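Drying Room and Indoor Racks: Frequently Asked Questions
Plusby Workspace, Grurncombe

Where can I dry my laundry?
Folding racks go under the window in the shared room on the second floor. Please don't hang anything over the radiators or the stair rail.

Do I have to book?
No. Racks are first come, first served. If every rail is taken, leave your basket at the desk in room 104 and try again later in the day.

How long can my things stay up?
Until 9 p.m. on the day after you hang them. Anything still there goes into the box in room 232.
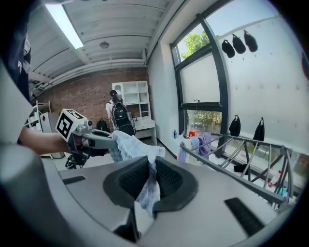 The box is emptied at the end of each month. We don't label what goes in it, so check it soon if you are missing something.

Can I leave the window open?
Yes, from April on, as long as someone is in the room. Close it before you leave. In colder months, open it for ten minutes twice a day to let the damp out.

What is the best way to hang things?
Shake each piece out first and leave a gap between items. Towels and thick cotton need the outer rails, where the air moves.
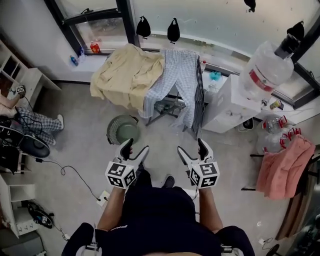 Long items cause most of the questions we get. Fold them over the top rail at the waist or the hem and let the rest fall straight. Checked pajama pants hung next to a shirt, like the blue-and-white pair on the black rack, take up little width this way. Turn waistbands over halfway through, as they dry last.

Can I use the dehumidifier?
Yes. It is the Iver unit in the hall closet. Empty the tank when you finish and put the unit back.

A rack is broken. Who do I tell?
Call extension 2209 or leave a note at the desk. Replacement feet for the Nyitrai racks are in the top drawer.

Can I dry shoes here?
Only on newspaper on the floor, and not under someone else's wet clothes.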